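Wirkinell Bench Sorting Kit – two-arm cells

Matte brown work paper, sheet or roll. Trays in blue and red, raised rim, rounded corners. Fits Poven and Katene benches, check your bolt pattern first.

In the box
Paper roll, 40 sheets
Trays, one blue one red (extras in packs of 100)
Rule card, laminated

Rules on the card
1. Risk assesment signed before power on. No signature, no run.
2. Hands out of the reach zone unless both arms are stopped.
3. Speed limit 400 mm/s on first run of any new part.
4. Cable slack checked at start of shift – full arm travel, slow.
5. One part type per tray. Disc pads blue, drum shoes red. Dont swap colors mid-batch. 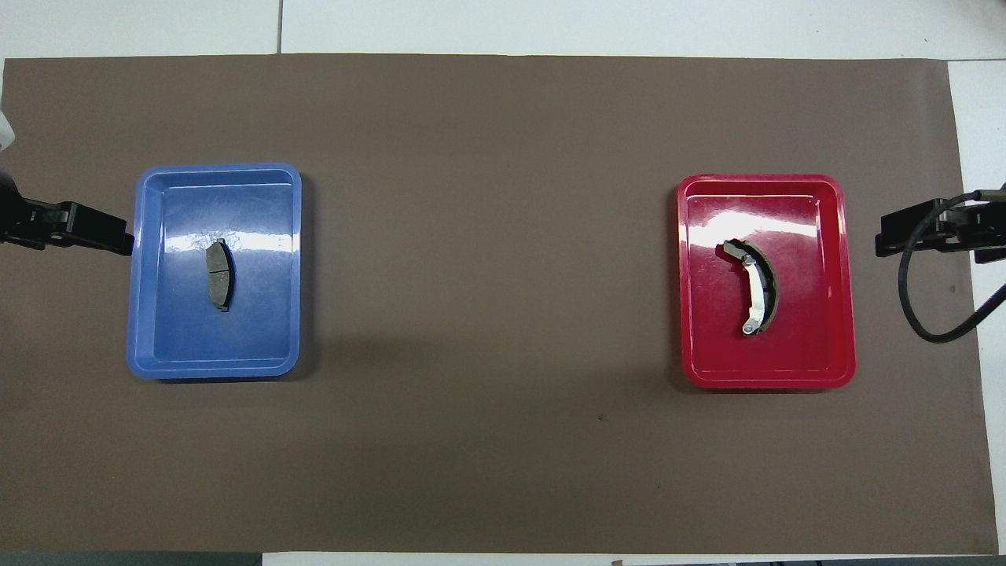
6. Change paper when torn or oily, or every 1000 cycles.

Ordering
Through Gukamby only. Trays back in stock, paper ships same week. Card updated 16 November 2020 – throw out the August one.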